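**Biltevville library gets its shelves, minus the instructions**

BILTEVVILLE – The flat-pack era has reached the Cortés Street library, where a white plastic stand made up of a ribbed base and a set of upright tubes is going together this week in the back reading room. It will hold returned paperbacks, a job now done by a windowsill.

Anayeli Carrillo, who runs the branch, ordered the stand in February from Bestanano, a mail-order firm in Stundstead. It arrived on Tuesday with a leaflet covering the warranty in 4 languages and the assembly in none.

"The warranty is very thorough," Carrillo said. "I now know what happens if I take it to sea."

Work is being done on a table spread with black cloth, on the theory that white parts are easier to find against it. The tubes go into the base one at a time, and each has to stand straight before the next is tried. 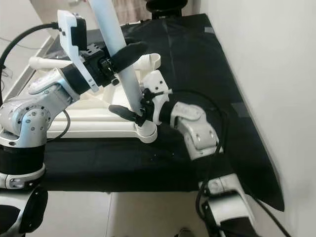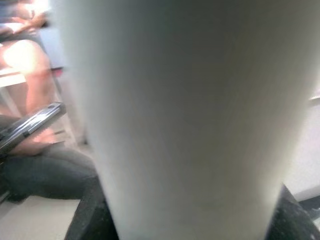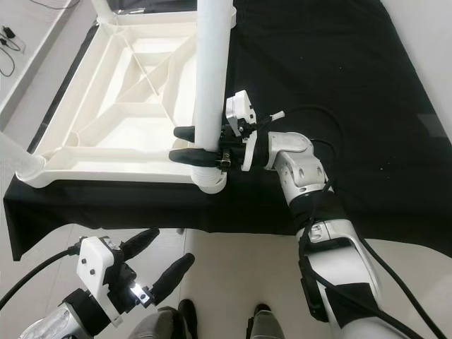 ## Where it will go

The finished stand is meant for the wall beside the front desk, between the radiator and the large-print westerns. Nicanor Cuautle, a regular who has followed the matter closely from an armchair, would prefer it by the window. He has said so twice in writing.

The branch lent 3,211 books last year, and Carrillo expects the stand to take 20 of them at a time if the thick ones behave. Readers may keep using the windowsill until Friday. After that it goes back to the geraniums – both of them.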